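3.2 Workspace and object set

The cell was assembled in the shared workshop at Plinstead between other bookings, and its layout follows from what the room allowed. Two arms were fixed to a common base plate, and the controller, which the group calls Nerkeo, was placed under the bench. Hilde Van Wijk wrote the first version of the grasp planner at home and moved it to the workshop machine in August.

Objects were chosen from ordinary household goods. Candle tins and glass candle holders proved the most demanding group. Ribbed metal returns strong highlights under the ceiling lights, and clear glass gives the depth sensor very little to work with. The table top is itself glossy -- a matt cover was considered and rejected, as most homes do not have one. Of 1,734 recorded grasp attempts, 391 involved glass.

Figure 2 shows the table during work with this group, with a gripper over the open top of the larger tin and both amber and clear holders standing nearby.

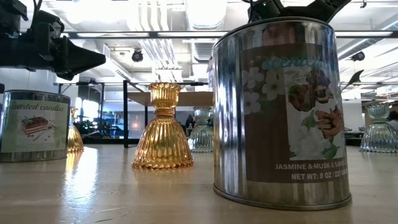

Finger force was limited in software for all glass items, and the limit was kept the same for amber and clear pieces so that the results could be compared. Tins were handled with the standard setting. After every 15 attempts the operator checked the finger pads and wiped them if needed. The pads were cut by hand from sheet rubber supplied by Lambrechts, and small differences in thickness between pairs remain a source of error -- these are treated in Section 4.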